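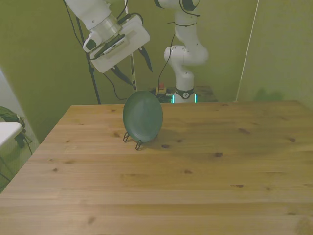

Ismael Quintana

3.2 Green glazes and the shelf test

Of all the colors we studied, dark green gave us the most to think about. A green that looks almost black at breakfast can turn mossy by four in the afternoon, and the people who eat from it notice! Home cooks in our interviews brought up this shift again and again, usually without being asked, and many had strong feelings about which foods "belong" on a green plate (beets and eggs, yes; spinach, almost never).

We worked with two glaze recipes. The first, which we call Lumamell, is a glossy glaze fired at 1100 degrees Celsius. The second, Serkance, has less silica and comes out of the kiln with a soft, dry-looking skin. Both start from the same copper and iron base, so any difference in how people judged the color had to come from the surface. That made the pair a real pleasure to compare.

Each household kept a set for a month and wrote short notes after meals. We received 800 usable notes in all, far more than we had hoped for. Glossy plates were described by their reflections: windows, lamps, a face leaning over the soup. Matte plates were described by their color alone, and with a much richer vocabulary. Words like "pine," "bottle" and "pond" turned up in the Serkance notes all through April and hardly ever in the others.
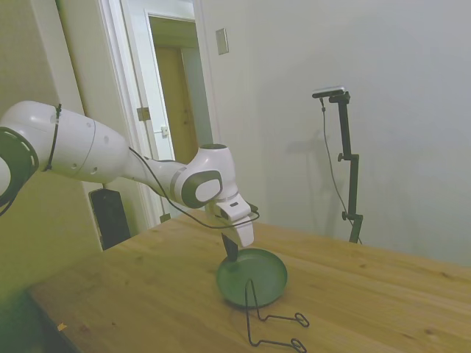

Figure 4. Round plate in dark green, on the table.

Storage turned out to matter as much as serving. Families who kept their plates stacked in a cupboard stopped mentioning the color after the first week, while those who displayed them went on writing about it to the end. The position of the plate changes what there is to see. Resting on the table, as in Figure 4, a round green plate is met from above and soon disappears under food; stood up on a wire stand, it faces the room and catches light from the side. We had treated display as a matter of decoration, and the notes persuaded us to give it a section of its own (Section 5).

One result still delights us. In the Moldovan series, where 40 participants matched their plate to a paint chip from memory, those who displayed it picked chips lighter than the glaze, and those who stacked it picked darker ones. We repeated the task on a Tuesday evening under warm bulbs and the split held. The Vindus series, described next, asks whether the same thing happens with blue.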